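Iroko worktop cupping at the sink end, and dark marks under the oil
Ticket opened by Korkor Mahama
Status: closed, sorted
Product: Boersma full-stave iroko worktop, finished with Flunadell hard oil
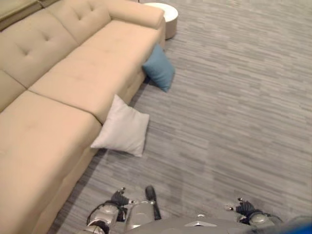

Bram Geerts
Has the underside had any oil at all? Before anyone talks about planing or sending it back, I'd like to know that, plus how it's fixed down and what is underneath it. Cupping on one end only nearly always means one face is taking up damp faster than the other.

Korkor Mahama
Hello Bram, thank you for coming back so fast! Right, here is everything I know. The top is one long run of 885 mm deep iroko (we went extra deep because it doubles as a breakfast bar on the far side) and it sits on ordinary base units. I love this wood. It arrived a sort of mustardy yellow and I panicked a little, then within a few weeks it had gone this gorgeous toasty brown and I haven't stopped stroking it since.

The trouble is at the sink end. If I lay my steel rule across the width, the front edge and the back edge are both proud and the middle is low. I can slide three playing cards stacked under the rule at the worst spot. At the hob end the rule sits flat. There are also some blue-black marks near the tap, about the shape of a bean, and they don't wash off.

Underside: I put one coat of Flunadell on it before fitting. The top face had four. I was getting tired and it was late.

Fixing: plain screws up through the front and back rails of the units, tight.

Bram Geerts
One coat under and four on top is your first suspect, and the tight screws are the second. Can you tell me whether the holes in the rails are slotted or round? And what's directly below the worst spot?

Korkor Mahama
Round. I've been under there with a torch and they are very definitely round. I drilled them myself, 4 mm bit, and was quite proud of how neat they were.

Directly below is the dishwasher. There's supposed to be a foil vapour strip, and I found it, still in its bag, in the drawer with the takeaway menus. Oh dear.

Bram Geerts
Third suspect. Steam comes out of the top of the door every time the cycle ends, goes straight into the underside where there's hardly any oil, and the board can't move because the screws have got hold of it. So it bends.

Please do these in order and report back:

1. Loosen every screw along the sink end by a full turn. Don't take them out.
2. Take a moisture reading on the top face and on the underside, at the sink and at the hob. Any cheap pin meter will do, we only want to compare.
3. Leave the dishwasher off for a few days if you can stand it.
4. Don't sand anything yet.

Korkor Mahama
Screws done! The second one from the wall gave an enormous creak as it let go and I leapt back and banged my head on the waste pipe.

I borrowed a Rulance pin meter from Annelies, who did her stairs in oak last year. Readings:

Sink end, top face: 11
Sink end, underside: 17
Hob end, top face: 10
Hob end, underside: 11

So there we go, I think that's pretty clear even to me. I'm washing up by hand and the family are being very noble.

Annelies Vandenberghe
Just adding that the meter is set for oak, group 2 on the dial. I don't know which group iroko is meant to be. The difference between the faces should still mean something though.

Bram Geerts
It does, the difference is what we want. Leave it on the same setting throughout so the figures stay comparable. Underside wetter than the top would normally push the edges up, and that matches what the rule shows.

Gijs Desmet
Joining in on the black marks. Korkor, is there any steel near the tap? A tin, a pan scourer, a screw or washer poking through?

Korkor Mahama
There's a wire wool pad that lives in a little dish by the tap. The dish has a hole in the bottom. The hole lines up with the biggest bean.

Gijs Desmet
Then the marks are iron stain. Iroko, oak, chestnut and a few others have tannins in them that go blue-black when iron and water get together. It sits in the wood, so soap won't shift it. Good news is that it comes out very nicely with oxalic acid, sold as wood bleach or wood brightener. Sort the cupping first and do the stain after, while the oil is off.

Korkor Mahama
This is brilliant. I had no idea wood did chemistry in my kitchen. The dish and the pad have both been moved to the windowsill.

Update, later in the week, quarter past seven in the morning because I couldn't wait: underside at the sink now reads 14, top still 11. Only two cards fit under the rule!

Bram Geerts
Good. Keep going. Don't be tempted to put a heater or a fan under it. If the underside dries too quickly you can get splits at the end grain by the sink cut-out, and those are much harder to put right. Speaking of which, what did you put on the edges of the cut-out?

Korkor Mahama
Oil, same as the top, and silicone round the sink. I've just run my finger along and the back corner of the cut-out feels rough and slightly furry. The rest is smooth.

Bram Geerts
Furry means bare. When you lift the oil later, give that corner as many coats as it will drink. End grain takes far more than you'd think.

Bart Claeys
I had a near identical problem with an afrormosia top from Surkeck and made the mistake of screwing a steel angle underneath to pull it flat. It went flat, stayed flat until the heating came on, then cracked along a glue line from the sink to the front edge. Please don't do what I did. Slotted brackets, washers, and let the thing breathe in and out.

Korkor Mahama
Bart, I'm so sorry about your worktop, that must have been horrible! I hadn't bought any angle but I had looked at some, so your message came just in time.

What size of slot should I be making?

Bram Geerts
At 885 mm deep you've got a lot of width to move. Leave the front fixings as plain holes so your overhang stays put, and slot everything behind that. I'd make the back slots 12 mm long, running front to back, with a pan head screw and a wide washer, done up until the washer just stops turning freely. Check you have a gap at the wall too. If the top is hard up against the plaster the slots won't help you.

Korkor Mahama
There's a gap, the tiles cover it. I could get a pencil down one end.

Slots cut. I drilled two holes side by side and cleaned up between them with a round file, which took the whole of one evening and a good deal of radio. They aren't beautiful. The screws slide in them perfectly.

Underside reading: 12. Top: 11. One card, and it's a snug fit.

Bram Geerts
That's as close as you need. You can oil the underside now. Scuff it with 100 grit first so the new oil has something to get into, and vacuum it well. Three thin coats, wiping off the extra after a quarter of an hour each time, and overnight between coats. Foil strip on after the last one has cured. Lay your used rags out flat outside to dry, please, or drop them in a bucket of water. Oily rags in a heap can heat up and catch fire.

Korkor Mahama
Rags are pegged on the washing line like very sad bunting.

Is it all right to do it lying on my back inside the cupboard, or does the top need to come off? I'd so much prefer not to lift it.

Bram Geerts
On your back is fine. Goggles. Pull the dishwasher out so you can reach the full width over it, that's the part that counts most. A small foam roller is easier than a rag overhead.

Korkor Mahama
Done, all three coats, goggles on, one blob in the ear. Dishwasher back in, foil strip stuck down properly this time. I also found that the little plastic deflector over the door had never been clipped in. It's clipped in now!

Gijs, I'm ready for the beans.

Gijs Desmet
Great. Take the oil off round the marks first, 100 grit and then 150, going with the grain, and do a whole stave from joint to joint so you don't leave a visible patch. Gloves and eye protection for the acid, and a mask for the sanding, iroko dust is properly nasty on the nose and chest. Mix the crystals in warm water in a plastic tub as it says on the packet, brush it over the entire stave, leave it until you see the black fade, then rinse several times with clean water. Let it dry for a couple of days before any oil goes near it.

Don't use a metal tub or a brush with a steel band, you'd be putting the stain straight back.

Korkor Mahama
It's like a magic trick!! I brushed it on, went to answer the door, and by the time I got back the small marks had gone and the big one was a pale grey smudge. A second go cleared that as well. I rinsed it four times.

One thing: the stave is now much lighter than the ones beside it, back to that mustard colour from when it was new. Have I bleached it too far?

Gijs Desmet
No, you've sanded down to fresh wood, and iroko needs light to go brown. Oil it and wait. The window by the sink will do most of the job for you. Keep chopping boards and trays off it for the first few weeks or you'll get a pale rectangle.

Annelies Vandenberghe
Can confirm the pale rectangle. I had a doormat on my bottom stair.

Korkor Mahama
Five coats on that stave and six on the furry corner, which has stopped being furry.

A question for whoever knows: how much Flunadell should I have in hand for keeping it up? I've used 130 ml for the repair and the tin is getting low.

Bram Geerts
For that size of top, a 500 ml tin will see you through a good long while. Drip some water on it every so often. If it beads you're fine, if it soaks in and goes dark give it a thin coat. The sink end will want it far more often than the breakfast bar.

Korkor Mahama
September check, as promised. Dishwasher has been running every night. Readings on the same setting: sink top 11, sink underside 11, hob top 10, hob underside 10. Rule sits flat, no cards. The pale stave has caught up so well that I had to go by the joint to find it, and when my sister came I made her guess which one it was and she picked the wrong end of the kitchen.

I've also ordered an iroko offcut from Boersma to make a shelf over the kettle. Underside gets the same number of coats as the top. Thank you, all of you, I've had a lovely time learning this.

Bram Geerts
Mind the steam on that shelf. Closing the ticket.

Cause: uneven oiling of the two faces, no vapour strip over the dishwasher, fixings with no room for movement. Staining caused by wire wool in contact with wet timber.
Fix: screws eased, board left to dry naturally, rear fixings slotted, underside oiled three coats, strip and deflector fitted, stain removed with oxalic acid, stave re-oiled.

Bart Claeys
Before it closes, does the foil strip need replacing at any point or is it there for good?

Bram Geerts
Look at it whenever the dishwasher comes out. If an edge has lifted, wipe it clean and put a new one on.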